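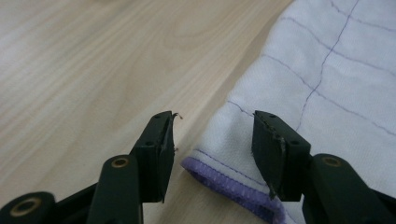
3.2 행주의 선과 테두리: 접는 사람은 무엇을 보고 접는가

앞 절에서 Kokari 조사의 전체 얼개를 적었으니, 이제 제가 제일 좋아하는 이야기로 넘어가겠습니다. 행주 접기입니다. 사실 처음 계획서에는 한 줄짜리 부록이었어요. 그런데 가정 7곳을 다니며 식탁 옆에 앉아 있다 보니, 작은 천 한 장을 반으로 접는 일에 사람마다 고집이 어찌나 다른지 도저히 부록으로 둘 수가 없었습니다!

이 절에서 다루는 천은 그림 1에 보이는 것과 같은 흰 천입니다. 보라색 테두리가 있고, 안쪽으로 같은 계열의 가는 선이 지나가며 조금 비뚤배뚤한 격자를 이룹니다. 밝은 나무 상판 위에 펼쳐 두면 테두리 쪽이 먼저 눈에 들어오는데(적어도 저는 그랬습니다), 접는 분들의 시선은 꼭 그렇지만도 않았습니다.

참여자 14명에게 평소처럼 접어 달라고만 부탁했고, 접은 기록은 모두 406건이 모였습니다. 기록을 읽으면서 저는 접는 방식을 둘로 나누었습니다. 하나는 모서리와 모서리를 먼저 만나게 하는 '모서리 맞춤'이고, 다른 하나는 안쪽 선을 접는 자리로 삼는 '선 맞춤'입니다. 용어는 Orketti 분류표에서 빌려 왔지만, 원래 분류표에는 침구만 있어서 작은 천에 맞게 제가 손을 좀 보았습니다. 침구용 항목 가운데 '두 사람이 마주 잡기'는 당연히 뺐고요.

모서리 맞춤을 하는 분들은 테두리 두께를 꽤 신경 씁니다. 두툼한 가장자리가 겹치면 그쪽만 불룩해지니까 한쪽을 살짝 안으로 들여서 접는다는 분도 있었습니다. 저도 집에서 따라 해 봤는데, 쌓았을 때 높이가 고르게 되는 맛이 있더군요. 한편 선 맞춤을 하는 분들은 선이 조금 휘어 있어도 별로 개의치 않았습니다. 선은 대충 어디쯤인지만 알려 주면 된다는 것이지요. 자를 대고 접는 것도 아닌데 뭐 어떠냐는 말씀에는 저도 고개를 끄덕였습니다.

둥근 모서리는 따로 적어 둘 만합니다. 그림 2의 천처럼 보라색 테두리가 모서리에서 둥글게 꺾이면, 정확히 어디를 꼭짓점으로 볼지가 애매해집니다. 게다가 그 근처에서 가장자리가 조금 뭉쳐 겹치기까지 하면 손끝으로 집는 자리가 사람마다 달라집니다. 저는 코딩할 때 꺾임이 시작되는 곳과 끝나는 곳의 중간을 꼭짓점으로 정했는데, 이 기준을 세우는 데만
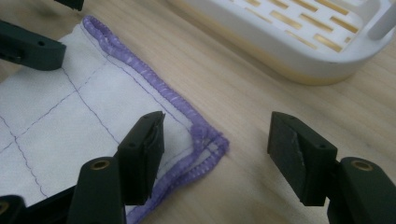
일주일 가까이 걸렸습니다. Kurian 지침에는 각진 모서리만 나와 있어서 참고할 데가 마땅치 않았거든요. 결국 초반에 모은 기록 가운데 100건을 새 기준으로 다시 읽었고, 애매한 것은 '미정'으로 남겨 두었습니다. 억지로 어느 한쪽에 넣으면 표는 깔끔해지겠지만 나중에 제가 후회할 것 같았습니다.

다 접은 행주를 어디에 두느냐도 방식과 얽혀 있었습니다. 물 빠지는 받침이나 개수대 가까이에 한 장씩 두고 쓰는 분은 대체로 느슨하게 접었고, 서랍에 세워 넣는 분은 선을 따라 한 번 더 접는 편이었습니다. 다만 서랍 크기를 재지 않은 것은 제 실수입니다. 8월에 시작한 Plinus 후속 조사에서는 서랍 안쪽 폭과 깊이를 기록지 맨 위 칸에 넣었고, 그 결과는 5절에서 따로 다룹니다.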